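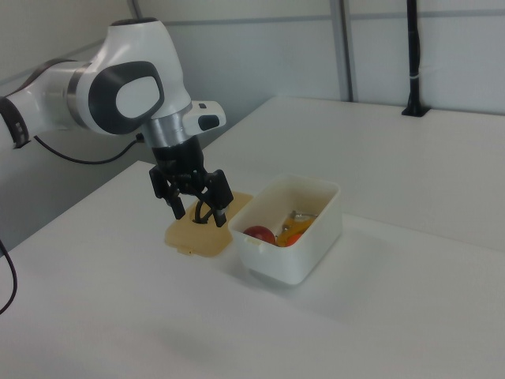 *White tabletop, beige plastic plate.*

## Luangrath Cilura work table, after one winter

I bought the Cilura to replace two trestles and a door. The door had done the job for years, but it sagged in the middle and I was tired of shimming it every time I needed a flat surface. I wanted a table I could sew at, cut fabric on and cover in paperwork at tax time. Most of what I looked at was either a kitchen table or a desk, and neither is the right height for standing over a pattern.

The size I ordered is 200 cm long and 90 cm deep, with the white top. There is a shorter one with the same legs. I'd measure the room before choosing. Mine is the old sleepout at the back of the house, and with the long table in there I can walk down one side and across one end. The other side is against the louvres.

### Delivery and assembly

It came in two cartons. The legs and rails were in one and the top was in the other, and the top is heavy enough that you want a second person. Danylo Boiko from next door gave me a hand getting it up the side steps. The packaging was mostly cardboard, which went in the yellow bin over a couple of fortnights.

Assembly took most of a morning. The instructions are drawings only, and the drawing for the back rail shows it the wrong way up, or at least I read it that way. I had it on and off twice. The hex key supplied is short and hurts your hand after a dozen bolts, so use your own if you have a longer one. All the holes lined up except one on the rear left leg, where I had to loosen the neighbouring bolts first and then bring them all up together.

The feet screw in and out for levelling. The sleepout floor falls towards the yard, so two of mine are wound out nearly to the end of the thread. They have held their position so far. If your floor is worse than mine you would need to pack them.

### Height

The legs adjust by pins, and each step is quite a big one. I use the second highest for cutting and I have stopped changing it. Changing it means lifting each end while somebody moves the pins, and on a table this long that is a two-person job. The product page calls it height adjustable. I'd call it a table you set once.

For sewing I sit on a drafting stool with the footrest up. A normal chair is too low at that setting. If you mainly sit to work, the shorter Nodia desk would suit you better. Ratree Nuchit has one at her place for alterations and I've used it for an afternoon. It is steadier than mine when the machine is running fast, though you can't lay out a full length of curtain on it.

### The top

White was the right choice for cutting. Dark thread and pins show up straight away, and light from the louvres carries further into the room than it did with the old door. Pale thread is another matter and I put down a dark mat when I'm unpicking anything cream.

It marks less than I expected. Tailor's chalk comes off with a dry cloth. Biro needed methylated spirits. I put a hot iron down on it for a moment in June, through a folded towel, and there was no mark afterwards, but I wouldn't do it on purpose. A rotary cutter without a mat will score it. There's one line near the front corner that is entirely my fault.

Glare can be a nuisance. Between ten and noon the sun comes in low in the cooler months and I pull the blind. A less shiny finish would have fixed that.

The edges are square and a bit sharp on the forearm if you lean there for long. I've seen people put adhesive felt along the front edge. I haven't bothered.

### Stability and load

The rating is 114 kg spread evenly. I've had a machine, an overlocker, several bolts of canvas and a box of hardware on it together with no visible sag. What you do notice is side-to-side movement. With the overlocker going flat out, a cup of tea at the far end ripples. Tightening the rail bolts again after the first month – they had all eased off a little – cut that down a good deal. I'd suggest putting a reminder in your phone.

Luangrath sells a cross brace as an extra. It should be in the carton.

### Compared with the Skaline

I nearly bought the Skaline folding table, which costs less and packs away flat. I tried the floor model in the shop and the hinge line ran across the middle of the top. For craft or camping that would be fine. For cutting long lengths I wanted one unbroken surface, so that settled it.

### Good points

- Long and deep enough for full-width fabric
- Top cleans up easily
- Feet cope with a sloping floor

### Not so good

- Changing the height takes two people
- Cross brace costs extra
- Poor drawings
- Reflective in direct sun

Three and a half stars out of five. It would be four with the brace included. The warranty is 3 years on the frame and one on the top, and you have to register online within a month of delivery, so keep the slip that comes taped inside the leg carton.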